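# The Quiet Second Life of the Fitness Band

The wrist-worn activity tracker has been declared obsolete several times. The smartwatch was expected to absorb it, and then the telephone in the pocket was expected to absorb both. Yet the plain band, with a narrow display or none at all, continues to sell steadily to people who want a record of their steps and their sleep and very little else.

Vurkano, a maker of small consumer electronics with offices in Gremham, has built its present range on that assumption. Its current band has a monochrome display, a vibrating alarm and a battery that the company rates at 15 days between charges. It does not play music, take calls or make payments. Buyers who ask for those functions are directed to other manufacturers, a policy which the company's retail partners were at first reluctant to repeat to customers.

## What the wearer wants to know

Our readers' panel wore the Vurkano band and its nearest competitor, the Hopkin Stride, through June. Members were asked to wear each device day and night, and to keep a short written diary of walks, exercise and bedtimes against which the readings could be compared.

Step counts were the most dependable measurement on both devices. Over a walk of known length, the two bands agreed closely with one another and with the diaries. Differences appeared in daily life, where the hands do not always move with the feet. Pushing a pram or a supermarket trolley led to undercounting on both models, while kneading dough and beating rugs were credited as brisk walks. The Hopkin was the more generous of the two in this respect.

Sleep was less satisfactory. Both bands recorded the hour of rising accurately. Both were inclined to treat an evening spent reading in an armchair as the beginning of the night, and one panel member was congratulated by the accompanying application on a rest that had included most of a detective novel. The Vurkano application allows such entries to be corrected by hand. The Hopkin application allows them only to be deleted.

Calorie figures should be regarded as estimates on any device of this type. They depend heavily on the height, weight and age entered when the band is first set up, and several members found that they had left the default values in place. Those who corrected them saw their daily totals change considerably.

## Comfort and wear

A tracker that is taken off because it itches records nothing. The Vurkano strap is of soft silicone with a pin fastening, and is supplied in 2 lengths. It was generally preferred during the day. At night, opinion favoured the woven Hopkin strap, although it remains damp for some time after washing and is awkward to replace.

Both manufacturers advise removing the band daily to clean and dry the skin beneath it. The advice is printed in very small type, and would be better placed on the first page of the instructions. Members who followed it reported no irritation.

Charging also deserves mention. Hopkin uses a clip that must be aligned with some care, and more than one member woke to find that the band had slipped from its contacts overnight. Vurkano's magnetic cradle was easier to use, but replacements must be ordered from the company directly at a cost of £19. 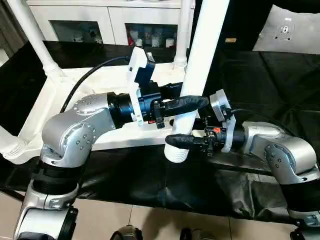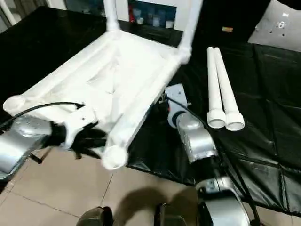

## Records and privacy

The bands collect information of a personal kind, and the prospective buyer should ask where it is kept. Vurkano stores readings on the wearer's own telephone unless an account is opened. Without an account, the full range of charts remains available, but the history is lost if the telephone is replaced and no copy has been made. Hopkin requires an account from the outset. Its application keeps detailed readings for 30 days, after which only daily totals can be consulted.

Exporting the data is possible from both applications in the form of a plain spreadsheet. Vurkano places the option in the main menu. Hopkin places it under account settings, behind a second request for the password, and sends the file by electronic mail.

Independent applications offer a further choice. Bostovau, which reads the output of both bands, presents the week on a single page and dispenses with badges and targets. Several members continued to use it after the trial had ended. It cannot at present correct sleep entries, and it does not alter the settings of the band itself, so the manufacturer's own application must remain installed.

## Choosing between them

For those who wish chiefly to count steps and be woken without disturbing a partner, the Vurkano band is the better purchase. Its alarm is firm and its display can be read in sunlight. The Hopkin Stride will suit swimmers, as it recognises lengths of the pool and the Vurkano does not.

Either band should be tried on before purchase wherever a shop will permit it. The wearer should fasten it, bend the wrist fully in both directions, and check that the edge of the casing does not press into the back of the hand. Spare straps are sold separately for both models.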